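Notebook - hand-held grippers, second pair or not
February, started after lunch

Right, budget time again. Žofie Hubáček wants a number from me before the end of the month, and she wants it with reasons attached, because last year I gave her a number with no reasons and we ended up with a very nice torque wrench and nothing to use it on. So this is me thinking on paper. Anyone who wants to argue, write in the margin and put your initials.

Where we are: one pair of hand-held grippers, left and right, with marker cubes on both. They are doing the coat rack task at present, which is the bag on and off the pegs, and I have grown fond of it. Bags are horrible things! The straps go wherever they like and the fabric never sits the same way twice, so if a grip pad is getting tired you find out on a bag long before you find out on a box.

The pot for this is 2000, all in, and that has to cover anything we buy until the summer. Sisari quoted 800 for a second pair with cubes fitted, delivery included. Hotwood came in cheaper on paper but without cubes, and their lead time was given as "soon", which I've heard before. I've asked Hotwood for a proper date and I'm not putting them in the table until I get one.

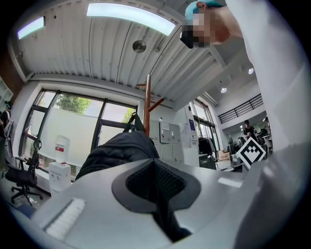
Do we need to buy spare pads at the same time as the second pair?
Put them on the same order, a full set for each hand. Sisari charges delivery per order and the pads cost little next to that, and a pair with a worn pad is a pair sitting in the drawer.

Pads then. A full set for both pairs is 143 and I'd be happy to sign that off today. I did wonder about cutting our own from sheet (we have the Hulby cutter doing very little on most afternoons) but I had a go at the grid texture last autumn and it came out like a bad waffle. Someone with more patience is welcome to try again. The file is still in the shared folder under "pads_final_really".

So, sums so far:

Second pair, Sisari - 800
Pads, full set for both pairs - 143
Running total - 943
Left in the pot - 1057

That looks roomy until you remember the arm. Žofie has her eye on the Sabatier bench arm for the far side of the room, and even the refurbished one would eat the whole pot and come back for pudding. My feeling is that the arm should be its own request next year, with its own page and its own row about floor space. If we fold it into this one we'll get half of everything. She half agrees, I think. She said "hmm" in the good way.
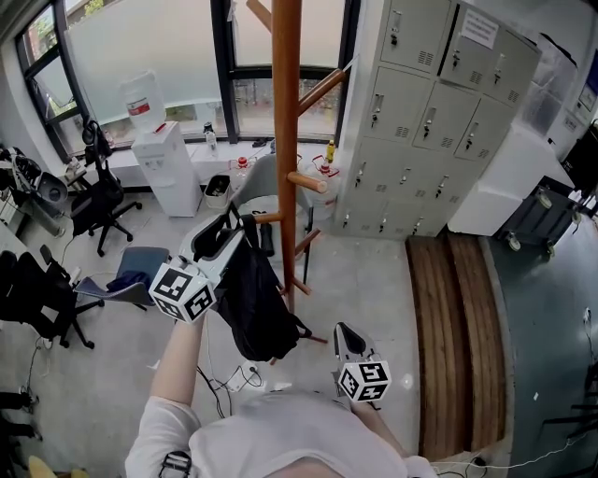

What I would like to do with the leftover 1057 is much duller, and I'm a bit excited about it all the same. Batteries first. I want enough of them that charging stops deciding when we stop for tea. Then a decent case with foam cut for the grippers, as the present arrangement is a crate and an old towel. Then storage - we fill a disk faster than I ever budget for, every single time, and I always write "one more disk should do it" in this book. I went back and checked. It's in here three times in my handwriting. Put down 2 disks.

I'd also like to keep a bit back for marker cubes. They're cheap enough to print but the corners get knocked, and then we lose an afternoon wondering why the tracking has gone funny. If Sisari will sell the mount on its own we could print the faces ourselves and just swap them. I've emailed to ask. No answer as of half past three.

One thing against the second pair, to be fair to it: two pairs means two people collecting at once, and somebody has to check twice as many recordings. Checking is already the slow bit. I had it down as an evening job last year and that was silly. If we buy the kit and don't plan the hours, the second pair becomes an expensive spare. So hours go in the same request as the hardware, on the same page, where they can't be lost.

Still to do:

Ask Sisari if the 800 holds past the end of the month
Chase Hotwood for a date
Price the case (measure the grippers with the cubes on this time!)
Talk to Žofie about the Sabatier as a separate request
Find out who has the receipt book

Quarter to five. Sisari rang back while I was writing the list. Mounts can be bought on their own, price to follow by email, and the quote for the pair is good until the end of next month.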